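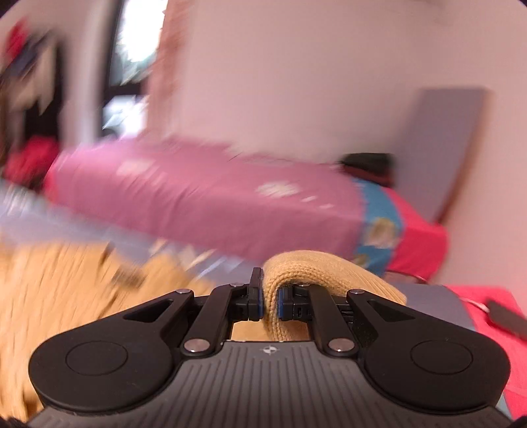
Altdale says its paid newsletters are growing. Readers may want the fine print

By Halldóra Vigfúsdóttir
Thursday

Newsletter host Altdale told writers this week that switching on its new "Nirneck" referral tool will bring in 300 extra subscribers per list. It did not say over what period, or how many of them stay.

The claim rests on a trial of 9 newsletters, all picked by the company. Two of them already had more than 3,000 readers before the trial began.

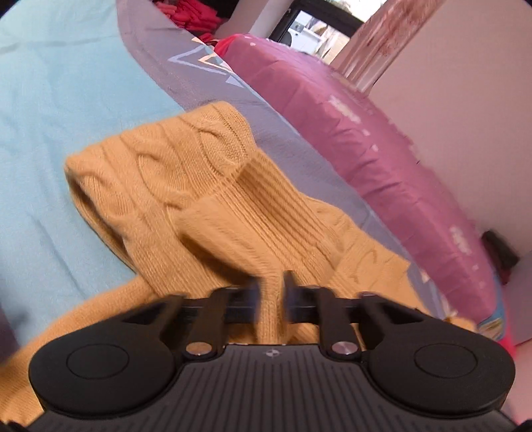

Kevin Heffernan, who writes a weekly letter on mending and knitwear, was in the trial and is not convinced. "I got sign-ups from people who never opened a single issue," he said. His best month came from a plain post on how to fold heavy sweaters, the mustard-yellow cable-knit kind, and he wrote it before the tool was switched on. Altdale counts that month in its results anyway.

Asked for open rates, product lead Ayanda Botha said the company was "still looking at engagement." Writers who turn the tool on will pay a fee for each new address, opened or not. Altdale has not said when it will publish the full trial numbers.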